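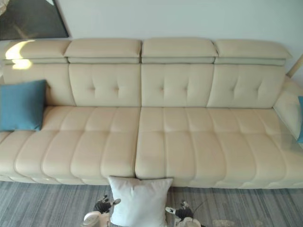

Rafail Kourkoulas runs data collection at Draluveo, a small company that teaches two-armed robots to do housework. The project he spends most of his day on is called Hutside, and for now it deals with one job, tidying a living room. By September his team had recorded 2539 examples. He had asked for 2000.

"We went over because I threw out a lot of the early ones," he says. "The operators were too good. Every grasp was clean, so the model had never seen a bad one and had no idea how to get out of it."

An example at Draluveo is one attempt from start to finish, with the video and the position of every joint saved together. A person drives both arms. Kourkoulas took his own turns at the controls through the summer and says pillows gave him more trouble than cups or books.

"A cup has one shape. A pillow changes when you squeeze it. With two hands you have to close in from both sides at the same speed, or one hand just pushes it into the other."

Leather sofas bring their own problem. "You get shine off the window, and it moves during the day. We record the same task at 8 in the morning and again at 3 in the afternoon. I don't want it learning that a bright patch is an object."

Color matters too. A white pillow on a cream seat is harder to pick out than a blue one, so he asks for more of those.

Operators work for 2 hours and then swap. After that, Kourkoulas says, they get lazy with the left hand, and it shows in the recordings. Failed attempts are kept now, with a label saying where things went wrong.

The next set, Deden, will add blankets. He has not decided how many examples it needs.

"I'll look at the first few hundred and see what it gets wrong," he says. "Folding scares me a bit."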